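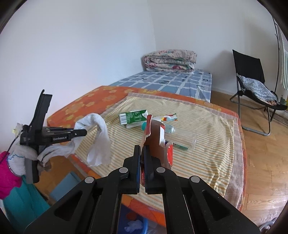 I got to Kirnora College at twenty past eight on a Tuesday in October, a good hour before anything was supposed to start, because I had read the parking page and it had frightened me. There were plenty of spaces. I sat in the car with my coffee and watched two students tape a paper sign reading "OPEN FORUM DAY" to a lamppost, take it down, and tape it up again a little higher.

I should explain that I was there as a parent, and a curious one. My daughter is looking at colleges, and Kirnora had set aside a whole day for visitors to sit in on its discussions of the new faculty speech policy -- the one that covers what professors may post under their own names on their own time. Most schools would have those talks behind a closed door, so I was tickled to be asked in at all!

The morning session was in Kozan Hall, which is a lovely old room with terrible chairs. Yiğit Kaplan, the associate dean who had been handed the job of writing the draft, went through it page by page. He is a soft-spoken man and the microphone was not much help, but he was patient, and he read out the hard parts twice. The college had received 79 written comments from faculty and 2087 responses to the student survey, and he didn't pretend they agreed with one another. The sticking point is section four. It says the college may publicly criticize a professor's remarks but can't discipline anyone for them unless they touch on grading, hiring or advising.

A woman from the history department thought that was exactly right. A chemistry lecturer two rows ahead of me thought it left students to find out for themselves whether they would be graded fairly, and she wanted blind grading in any course where a complaint had been made. I found myself nodding along with both of them, which my husband says is my great failing.

Lunch was in the Gratness Center (turkey or hummus, and very good lemon bars), and I ended up at a table with a junior named on her sticker only as "Ask Me!" So I did. She told me she had taken a class from a professor whose posts she couldn't stand, had gotten a B-plus, and still wondered about it now and then. I thought about that for most of the afternoon.

The last stop was the Ceretti Library, where they had laid out the college's older speech rules in glass cases, with 40 years of student newspaper clippings alongside. One letter to the editor complained about a professor's bumper sticker -- three columns of it! I read every word and nearly missed the closing remarks.

The draft goes to a faculty vote before winter break. Visitors can still send comments through the provost's page, and I mailed mine in that same night, two paragraphs on section four and one on the chairs.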